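Speaker notes – "Holding the Line: Supply and Patrol in a Disputed Border Sector"
Keegan Trevaskis
09/09/2020

Opening. Thank the hosts. Say up front that I'm talking about supply, and that troop numbers only come into it where they change what has to be carried.

Start with the Oridero sector. The disputed stretch is 63 kilometers long. Most of the audience will have seen the press map with the thick red line. Tell them the line is much less clear on the ground. Each side patrols to where it thinks the border is, and the two claims overlap in four places.
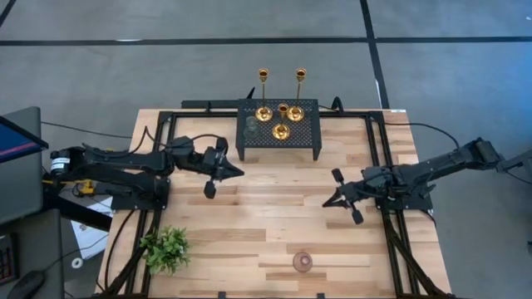
The overlap at Stikska matters most. It has the only road that takes loaded trucks, and the road is shut by snow until April in a bad year. Whoever holds the pass controls what reaches the forward posts. Pause here and let people look at the handout map.

Then the build-up. Over the summer the garrison went to 1466 soldiers, from a force that had been sized for peacetime patrols. Go slowly on this part. People hear "reinforcement" and think of combat units, but a good share of the new arrivals were engineers, drivers and medics.

Shelter was the first problem. Tents were fine in summer. For winter they need heated huts, and the parts for those come up the same road as food and fuel. Mention the fuel store at Wumetti and the argument over whether to build a second one.

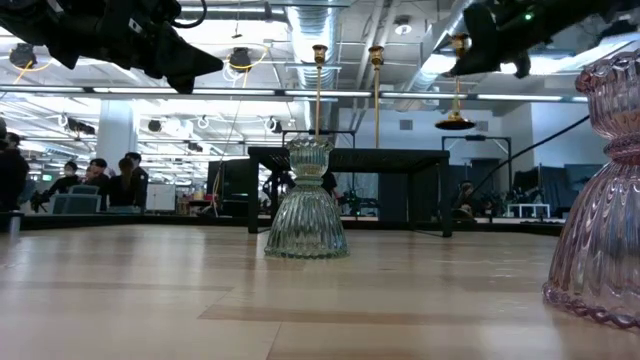 Glass candlestick on a wooden tabletop.

Next, the hotline. The two local commanders can call each other directly. It works for small matters such as stray livestock or a lost patrol. It has been much less useful when orders come from the capital. Skip the story about the interpreter if time is short. 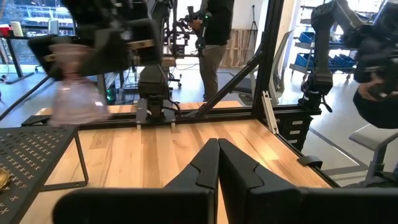 Part Two: What Comes Next

Three things to watch. First, whether either side pulls back its guns before the road closes. Second, whether the Sartori airstrip gets its longer runway – more than 100 truckloads of gravel are already stacked there. Third, whether the commanders' meetings go back to a regular schedule.

I don't expect a full withdrawal this year. Say so plainly, and say that I could be wrong. A partial pullback at Stikska is possible if both sides agree on how to check it.

Leave time for questions. Someone will ask about drones. Answer briefly: they help with watching the ridges, they do badly in high wind, and they don't replace a post with people in it.

Handouts are at the door. Slides go to the organizers tonight.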